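**Navickas sorting hall** is the packing and sorting side of Jakamum, a maker of wooden and moulded shape toys in Cernska. Best known locally for the part-automation of its sorting benches, which began in June and is still going on. Article last checked 31/01/2018. Needs more on the early years.

## Background

Jakamum makes shape sets for nurseries and infant schools. Blocks, boards, threading pieces. Pieces come out of the paint room and off the moulding side mixed together, and for most of the firm's history they were sorted by hand at long benches. Two shifts. 53 people in the hall at the time the first arm was put in, most of them on sorting, the rest on packing and returns.

Sorting was the starter job. New people did it for a season and then moved to packing if they wanted to. Plenty didn't want to. It was sitting work, near the windows, and you could talk.

Complaints were the usual ones for hand work: sore wrists, stiff necks, eyes tired by the end of the late shift. Mixed-up sets were the main reason for returns.

## The Sirnovow cells

The arms are run under a system called Sirnovow, bought in and then changed a good deal on site. Each cell is one arm and one table. The first was set up at the far end of the hall, away from the benches, and staff were asked to try it in turns of an hour. Later cells went between the benches, which was less popular (noise, and the loss of the walkway to the canteen).

A cell can handle 900 pieces in a shift when the pieces are well spread out. A practised sorter does more than that, and this is often left out when the system is talked about. The arm's advantage is that it goes on at the same pace through the evening. Touching pieces are the weak point. Two blocks side by side may be read as one, and the arm either stops or goes for the gap between them.

Stops are called "waits" in the hall. A wait is cleared by the person minding the cell, who spreads the pieces out by hand and presses resume. The guard has to be open for this, arm halted, no exceptions. Early on people reached in without halting it and the rule was rewritten in bigger letters.

## Work in the hall

The job of sorter was replaced on paper by *cell minder*. Pay went up one step. In practice 19 people became minders and the others moved to packing, paint or the returns desk. No one was let go in the first round, though posts left empty have not been filled and the late shift is thinner than it was. 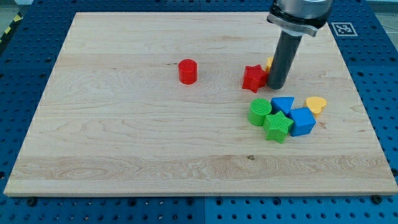

Minders also set up the practice layouts. Before a new shape goes into normal work it is tried on a plain board with a handful of others, different colours, some standing and some lying flat, some close together. Stars and hearts take longest to get right. Cubes are easy. Minders who used to sort by hand are generally quicker at guessing which layouts will cause trouble, and the firm now asks them before changing anything, which it did not do at first.

Opinions differ. Less wrist pain is mentioned by nearly everyone. So is boredom, of a different sort from before: long stretches of watching, then three waits in a row. Minders stand further apart than sorters sat, and the talk has mostly gone. A shared tea break for both ends of the hall was brought in after staff asked for it.

## Training

Two days with an experienced minder, then a week on a slow cell. The training notes were written by the minders themselves and have been through several versions. They cover halting, spreading, clearing, and wiping down the table, plus a page on who to call. The old sorting test, where a tray of 3,000 mixed pieces was done aginst the clock by a whole bench, is no longer used. Some benches still do it for fun before the summer closing.

## Remaining hand work

Anything small, chipped or newly painted is still sorted by hand. So are returns. Four benches are kept for this near the windows and there is a waiting list to get on to them. The firm has said it will keep them for as long as it takes in returns, no firmer promise then that.

## See also

- Jakamum
- Cernska, industry
- Sirnovow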